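3.2 Shared tableware and the return of communal lunches

The second theme to come out of the interviews concerns the objects that staff and residents handle in common. Earlier work on congregate dining has tended to treat tableware as a fixed background to the meal, and has given most of its attention to menus, seating and staffing ratios. Our participants spoke about it differently. At both sites, Nedness and Ocampo, the question of who sets out the utensils, and who puts them away, came up before any question about the food itself.

At Nedness the kitchen had moved to individually wrapped cutlery two years before our fieldwork began. Residents were given a sealed packet with each tray. Managers described the change as neutral, and the written procedure gave it a single line. Residents did not see it as neutral. One woman, who had worked in a school canteen for most of her life, told us that she missed "having something to pass along". Another resident kept her own spoon in a cardigan pocket and washed it in her room after lunch. Neither had raised the matter with staff, and the comment book held in the dining room contained no entry on the subject.

Ocampo had kept its shared containers. Forks, spoons and chopsticks stood in open cups on each table, and people took what they wanted. The practice was defended by the kitchen lead on grounds of cost, but the interviews suggest that it also shaped how people behaved when they sat down. Residents who arrived early would often sort the utensils, turn them the same way up and hand them to neighbours as they came in. Galbraith (personal communication) has described a similar pattern in rural community halls, where laying the table is one of the few jobs left to older members once the cooking has been taken over by paid staff.

We use the term "table work" for this group of small tasks. It covers sorting, passing, pouring, wiping and stacking, and it leaves out anything done in the kitchen. The term is adapted from Ó Flaithearta's study of parish suppers, although she applied it only to the period before the meal and we extend it to the clearing up. Coding was carried out by two members of the team, Beltrán and Salinas, working separately. Differences were settled by discussion, and where no agreement was reached the passage was left uncoded.

Table work was mentioned in 20 interviews. In 8 of these the participant linked it to a habit from an earlier household, such as counting out settings for a large family or drying up beside a parent. The link was strongest for utensils that need some skill to use. Several participants at Ocampo had learned to use chopsticks late in life, and they talked at length about being corrected by grandchildren, about the difference between lacquered and plain pairs, and about the nuisance of finding a match once a set has been through the dishwasher.
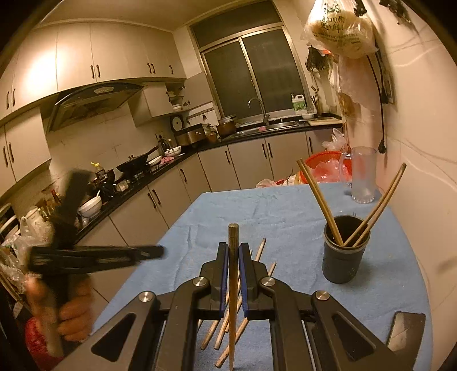 Figure 2. Wooden chopsticks, loose on a light blue tablecloth and standing in a dark grey cup.

Matching was, in fact, the task on which residents and staff most often disagreed. Kitchen staff regarded any two chopsticks of similar length as a pair. Residents did not, and some would go through a whole cup to find two that suited them. Staff at the May feedback meeting called this a delay to service. Residents at the same meeting said that lunch was the only part of the day when they were not being hurried, and asked for the doors to be opened earlier so that the tables could be set properly.

The site manager agreed to a trial of earlier opening. We were not present for all of it and make no claim about its effect on service times. Our field notes do record a change in who came early - chiefly residents from the upper floor, several of whom had previously taken lunch in their rooms - and this is taken up in Section 4, together with the objections raised by the infection control lead at Nedness.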